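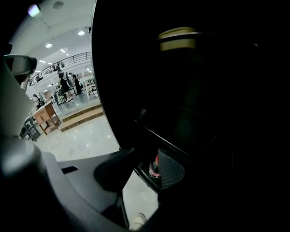 Public halls should keep their floors bare. When our hall reopened in January, the Ondalitz plan called for carpet from wall to wall, and I argued against it for 3 months. A glossy white tile floor takes the ceiling lights and gives them back, and the whole room is brighter for it. A plain wooden table with slim legs looks right on it. Carpet holds dirt and the smell of coffee. Tile needs a mop. Yes, it's louder. I can live with the noise.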